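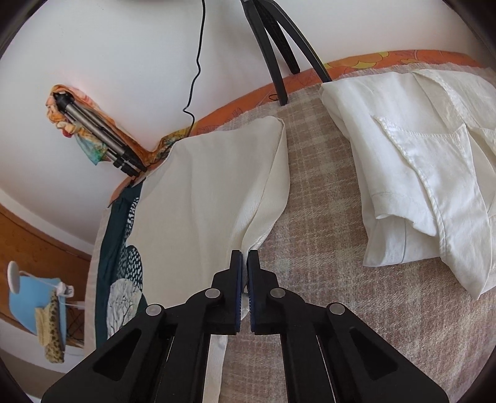

Attachment 1: cream piece on the plaid blanket, white one folded on the right

Ticket 3968
Product: Senuvach folding planner, home account
Category: Laundry / folding and storage
Opened by: Damilola Uzor
Opened: 01/11/2022
Status: Closed by customer

Hi folks, me again (I wrote in October about the drawer labels, all good now, thank you!). This one is about light-colored stuff that won't stay folded. I fold on the bed, on top of the plaid blanket, and I use the Flat Stack plan from your planner because my dresser drawers are shallow.

My problem is with the thin, smooth things, like the cream one. I get it mostly flat, I smooth it out, I bring the side over like the plan says, and then the flap wants to puff up along the fold and the bottom end goes all wrinkly. The white one is a lot easier. It's thicker once it's folded and it stays put, even if my corners aren't exactly square (I've made my peace with pointy corners).

Things I tried before writing in, so you don't have to ask:

Ironing first. Looked great for a minute, then I folded it and the side puffed up just the same.

Folding on the kitchen table. Better for the flat part, worse for me, because everything slides and I ended up chasing a pillowcase onto the floor.

Folding board from Grilbridge, the small one. Fine for T-shirts, but anything wider hangs off both sides and I'm back where I started.

Putting something heavy on top overnight. I used two cookbooks. It did flatten the fold, but I'm not doing that every laundry day!

I also went through the help page and did the reset on the planner, in case it had the wrong fabric setting. It was set to Medium. I changed it to Light and it gave me the same steps in the same order, so either that's a bug or Light and Medium are the same thing for Flat Stack?

Thanks!
Damilola

Reply from Senuvach support, home desk

Hi Damilola, thanks for the photo and for the list. You're right about the fabric setting. Light should give you an extra step on Flat Stack and it's missing in your version. We've logged it as item 382. In the meantime, please try this by hand:

Lay the piece down and smooth from the middle out to the edges.
Fold in thirds, starting with the side that has the rounded corner, if there is one.
Before you fold the second side, run your palm along the first fold from top to bottom.
Let go of the bottom end and smooth it last. Pulling on it while you fold is what usually bunches it up.

Let us know how you get on.

Update from Damilola

OK so I tried it on four pieces last night. The palm thing works really well, I don't know why I never did it. The thirds took some getting used to and my first one came out lopsided, so I shook it out and did it over. The bottom end is where I'd been going wrong, I think. I had a habit of pinching it and tugging it down to "help," and of course it gathered up right there. Once I left it alone it was fine.

The blanket is still a little soft for this. I put the big Onuoha towel down underneath, folded double, and that firmed things up enough. It's a bit silly making a whole bed setup for a few thin things, but I've got it down to a routine now, with the whites stacked on the right and the creams in the middle.

One leftover question: does the Flendar drawer insert fit the Flat Stack size, or do I need to fold smaller?

Reply from Senuvach support, home desk

It fits, with the narrow divider taken out. The fix for item 382 will come with the next planner update, and you won't need to reset anything.

Update from Damilola

Divider's out and the first stack is in. You can close this one, thanks so much!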